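The question our group started with was simple. When somebody buys a used item from a stranger through a resale app, does the star rating tell them anything? The course handout assumed it does. We were less sure, and after a semester of reading feedback pages we are still less sure.

## What we looked at

We used Sulell, a resale site that is popular with students on our campus, and read 500 pieces of seller feedback. All of them were for small household goods: kitchen tools, lamps, storage boxes, that kind of thing. We left out clothing, where most complaints are about fit and have little to do with the seller.

Each comment was read by two of us separately. We marked whether it said anything a later buyer could use. "Smooth deal" did not count. "The lid was chipped and the listing said perfect condition" did. Where we disagreed, the comment went to the whole group of four, and if we still could not agree we marked it as not useful. That choice pushes our results in one direction and a reader should keep it in mind.

## What the comments say

Mostly they say thanks. Fast reply, nice person, easy meetup. The same few phrases come back so often that we began to suspect the app suggests them, and it does: after a sale, Sulell offers a row of ready-made phrases to tap. The site's help page calls this "making feedback easier." It certainly makes it shorter.

Very few comments mention the item at all. Fewer still say whether it worked a month later, and that makes sense, as the app closes the feedback window after 7 days. A can opener that gives out in the second week will never show up on the seller's page.

We also found comments where the stars and the words did not match. A buyer would give full stars and then write that the item was not as shown. Our guess is that people do not want to start a fight with a seller who can rate them back. Both sides can see each other's ratings as soon as they are posted, and we think this is the weakest part of the whole design.

## Our own test purchases

Reading comments only gets you so far, so we also bought things. Our budget was small and we stuck to items that are cheap to mail or pick up. We chose sellers with perfect scores and compared each listing with what arrived.

The descriptions were short and, in our opinion, lazy. "Good condition" appeared on nearly everything. Corkscrews were a popular category, and the listings usually left out how old the thing was or how much it had been used. None of this was dishonest in a way we could prove. It just meant the perfect score was doing work that the description should have done.

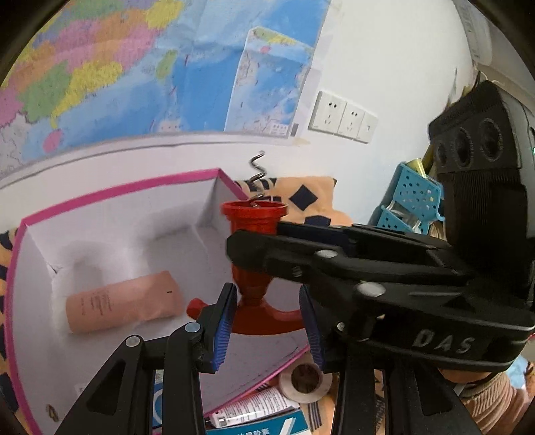

## Comparing with a second site

Ferimier runs things differently. It hides both ratings until both people have posted, and it asks one direct question: was the item as described, yes or no? On paper this fixes the problem above. We went in expecting to praise it.

The comments there were a bit longer, and the complaints were more specific. But average scores were almost as high as on Sulell, and plenty of buyers skipped the question. Koech, a payment service that many Ferimier sellers use, holds the money until the buyer confirms delivery. This may do more to keep sellers careful than any rating could. We had no way to separate the two effects, and we don't trust the blog posts that claim to have done it.

## Problems with our project

- We only read comments in English.
- We only read public comments. Any that the sites removed are missing, and those may be the interesting ones.
- Our test purchases were too few to support any claim about sellers in general. An earlier draft had a percentage here and we took it out.
- We planned to include Hernon as a third site but its feedback pages need a seller account to view. One was requested in April and never approved.

## Where we ended up

A seller with a bad score is probably worth avoiding. A perfect score means that some meetups went fine and the buyers were polite. The advice in the handout, "always check the rating first," is not wrong, but we would put it after asking for a new photo and asking why the person is selling. Replies to those two questions told us more than the feedback page did.

We would want a longer feedback window tested before anyone builds another badge system on top of these numbers.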